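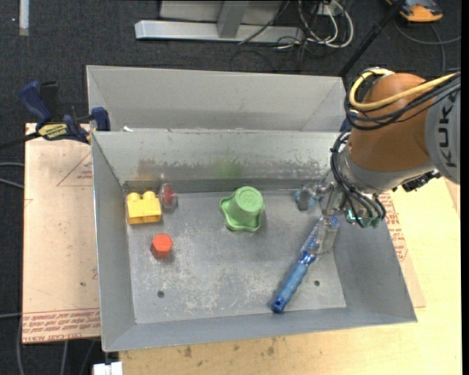
Un brazo KUKA aprende a vaciar cajas en el taller compartido Nivow

Agosto de 2019

Lindalva Trindade y Marlene Vieira montan desde abril una celda de recogida de piezas en el taller compartido Nivow. El proyecto se llama Skerum y consiste en un brazo KUKA con pinza que saca objetos sueltos de una caja metálica gris, colocada sobre una mesa de madera y sujeta con una mordaza de barra.

Entre las piezas de ensayo hay un bloque de construcción amarillo, otro hexagonal de color rojo anaranjado y una herramienta larga de mango azul. Según Vieira, las superficies brillantes y los objetos transparentes son lo que más trabajo da al programa, que ya va por la versión 46.

Las dos socias han gastado 322 euros en material, sin contar el brazo, que pertenece al taller. Los dedos de la pinza se cambiaron en julio y los siguientes llegarán en otoño.

El taller abrirá la celda al público el mes que viene, con un aforo de hasta 33 personas por sesión. Las inscripciones se hacen en el mostrador de Nivow.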